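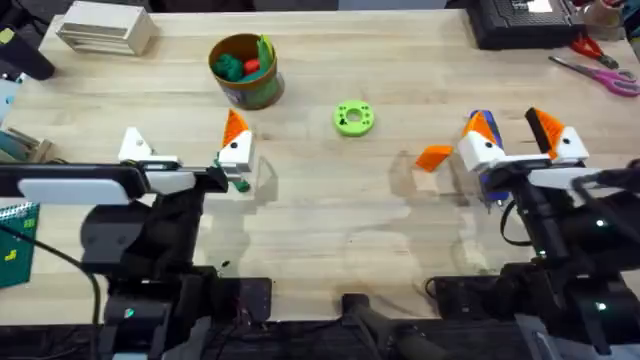
# Spielgemüse in der runden Dose

Wir verkaufen bei Pangate ja einiges an Kaufladenzubehör, aber auf dieses Set habe ich mich wirklich gefreut! Kleines Gemüse für Kinderküche, Marktstand oder Küchentisch, dazu eine runde braune Dose, in die nach dem Spielen alles wieder hineinwandert. Entworfen hat es Haruto Tamura für Nument, und man merkt, dass da jemand gern auf Märkte geht.

## Was drin ist

Brokkoli, eine Möhre, ein hellgrünes Blattgemüse, eine Gurke und ein Bund Grünzeug, bei dem wir uns im Laden bis heute nicht einig sind. Ich sage Lauch, mein Kollege Prakash Shetty besteht auf Kräutern. Die Kinder, die bei uns probespielen, nennen es mal so, mal so, und verkauft wird es am Marktstand trotzdem prima.

Am schönsten finde ich, wie verschieden sich die Teile anfassen. Der Brokkoli hat richtig knubbelige Röschen, das Bund ist gekräuselt und mit einem schmalen gelben Band zusammengehalten. Die Möhre ist rot (ja, rot!) und leuchtet zwischen dem ganzen Grün so heraus, dass sie fast immer als Erstes gegriffen wird.
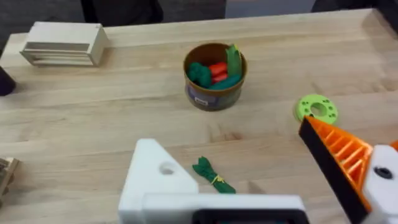

## Die Dose

Kurz, rund, oben offen, vom Format her eher Konservendose als Spielzeugkiste. Das Blattgemüse schaut oben über den Rand, und genau so gefällt sie mir auch im Regal am besten: wie ein kleiner Gemüsekorb, der gerade vom Einkaufen kommt. Vorn sitzt unten ein kleines weißes Etikett.

Beim Einräumen gibt es keine feste Ordnung. Wer die Gurke zuletzt quer obendrauf legt, bekommt den Rest gut darunter. Jüngere Kinder kippen gern alles wieder aus und fangen von vorn an, auch das hält die Dose lange durch.

## Spielideen aus dem Laden

- **Marktstand:** Ein Kind verkauft, eins kauft ein. Knöpfe reichen als Geld völlig.
- **Suppe kochen:** Topf aus der Kinderküche dazu, Kochlöffel, fertig. Bei uns kam die Möhre schon viermal hintereinander in dieselbe Suppe.
- **Fühlen und raten:** Augen zu, ein Teil in die Hand, Gemüse nennen. Brokkoli ist leicht, beim Bund wird diskutiert.
- **Farben sortieren:** Hellgrün, Dunkelgrün, Rot. Auf einem hellen Tisch sieht man die Grüntöne besonders schön nebeneinander.

## Angaben zum Set

| | |
|---|---|
| Artikelnummer | 1152 |
| Entwurf | Haruto Tamura |
| Hersteller | Nument |
| Auflage | 1000 Sets |
| Noch bei uns | 50 |

Die nächste Lieferung erwarten wir im Juli. Wer schon einen Kaufladen von Doležal hat, kann die Dose auf die Theke stellen, das haben wir ausprobiert und es passt wunderbar. In unserem Laden in Oseck steht ein Set zum Anfassen, vormittags ist es meistens ruhig genug, um in Ruhe eine Suppe zu kochen.

## Pflege

Mit einem leicht feuchten Tuch abwischen und an der Luft trocknen lassen. Nicht in die Spülmaschine geben. Die Dose bitte nur trocken auswischen.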